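Nesmont Publishes Revised Practice Note on Simulated Trials for Two-Handed Robots

July 2026

The Nesmont working group on manipulation testing has released the second edition of its practice note for simulated trials of two-armed robots with multi-fingered hands. The note covers tabletop tasks in domestic and light commercial settings, including the handling of dishes, trays and small packaging. It replaces the first edition with immediate effect for new submissions. Trials already under way may be completed under the old text until the end of March.

The main change concerns how a trial is declared. Under the first edition, a developer could report a success rate for a task without stating how the starting layout was generated. The revised note requires each report to list the position range for every movable object, the starting pose of both hands, and the random seed used for each run. A task must be run at least 300 times before a rate can be quoted, and runs that end in a software fault must be counted as failures unless the log shows that no motion command had been sent.

Section 5 deals with contact. Developers must state the friction values assigned to the work surface and to the finger pads, and must repeat the full set of runs with both values lowered by 15 percent. Results from the two sets are to be printed side by side. Flat objects resting directly on a hard surface are treated as a separate class, and results for them may not be averaged with results for objects that have a handle or a graspable edge above the surface.

"A plate lying flat is a hard case for a hand with thick fingers, and the old averages hid that," said Danai Petridis, who edited the section. "A reader of a report should be able to find the plate figure without asking for the raw logs."

The note also sets a minimum for visual variation. Surface patterns and object decoration must be changed between runs, and the list of textures must be supplied with the report. Camera placement has to match the intended hardware to within 2 degrees.

Fivik and Omident, which both supplied test logs during drafting, have said they will adopt the new format. Gerasimos Sotiropoulos of Omident said the added runs would lengthen a typical test cycle by roughly a third. He asked the group to consider a shorter procedure for minor software updates. That request has been deferred to the next revision.

The note does not set a pass mark. It also does not permit simulated results to stand in for physical tests where a robot will share a workspace with people. Section 7 repeats the existing rule that any claim based only on simulation must carry the word "simulated" in the same sentence as the figure.

Comments on the second edition should be sent to Fotini Manolakis at the Nesmont secretariat, with the clause number in the subject line. A list of corrections will be kept with the published text.

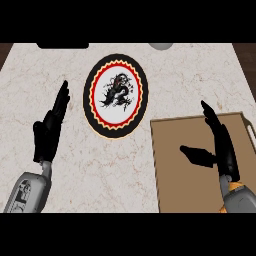 Simulated tabletop layout with two robot hands, a decorated plate and a cardboard tray.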